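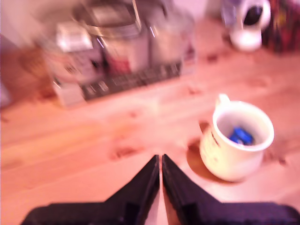 The mug, and the blue thing in it.

The letter from Naciri said the arm would need no looking after. I have kept that letter. It's in the drawer with the warranty for the dishwasher, which said much the same.

By July of that first winter in Hikthorpe I had the arm's left finger off twice, and both times the manual told me to consult my local Naciri agent. My local Naciri agent was in Erkstead, four hours by road, and he sold outboard motors.

So I did it at the kitchen table. I did it my own way, with a mug.

The trade calls it a reference object. The kit came with a proper one, a grey block in foam, and it was useless, because anything can pick up a block. A mug has a rim. A mug has a handle that gets in the way, and an inside that the fingers can reach into or foul on, and if the two fingers are out of true by the thickness of a fingernail the mug will let you know. I put something small and blue in the bottom and asked the arm to fetch it. If it could do that seven times running I would call it fixed. The company's own test wanted three.

"You're harder on it than they are," my sister said, over the phone.

"They don't have to live with it," I said.

The trouble that night was drift. You sent the arm to a spot and it went to the spot beside it. Naciri's help line said to run the Fidberg routine, a bit of software that was supposed to feel its way to the stops and work out its own errors. I ran it. The arm swung about for a while like a man looking for his glasses, then told me everything was within limits. I sent it to the mug and it went beside the mug.

I have never trusted a thing that marks its own homework.

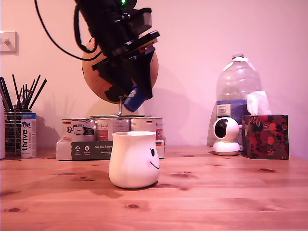

Green light on, for what that's worth.

The green light only means there's power. It took me a year to learn that, and I suspect the people who wrote the brochure never did. I pulled the plug, waited, and went over the joints by hand, starting at the top where the thick cable comes round in its loop. I had tied that cable back in autumn and been pleased with myself. Now I pushed the upper joint slowly through its swing and felt it, a faint tug near the end, like a dog that has reached the limit of its lead.

Two cable ties. My own two, pulled too tight. The arm had been leaning against them for months and the Fidberg routine had been feeling that lean and calling it home.

I sat there a while with the cutters. It would have been nice to blame Erkstead.

I snipped them and gave the cable more slack than looked tidy. I loosened the fingers, squared them against each other by eye, then against a steel rule, then nipped up the screws. The manual gives a figure for how tight. I go by the feel of the wrist, and I've never stripped one yet. Then power, green light, the Fidberg routine again for the sake of form. Within limits, it said. It would have said that if I'd set fire to it.

After that I brought out a blue cup with a lid, for the grip. A lidded cup is slippery and it's round, and the fingers are flat, so they have to meet it evenly or it turns. I sent them in over the mug and told them to close.

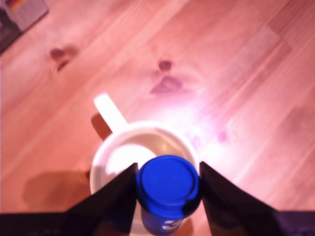 Both fingers on the cup.

I looked down at it from the stool for a good long time, waiting for it to turn. The fridge cut in and out. I tapped the lid with a pencil, and tapped it again harder.

My sister rang back at ten to ask if it was mended.

"It's holding a cup," I said.

"So it's mended."

"It's holding a cup tonight," I said, and went to find the letter again, to see exactly how they'd worded it.

First posted 2026-06-17

This site uses cookies to remember your reading preferences. By continuing you agree to our use of cookies. Accept / Manage settings

Contact | Submissions | All stories copyright their authors | Back to top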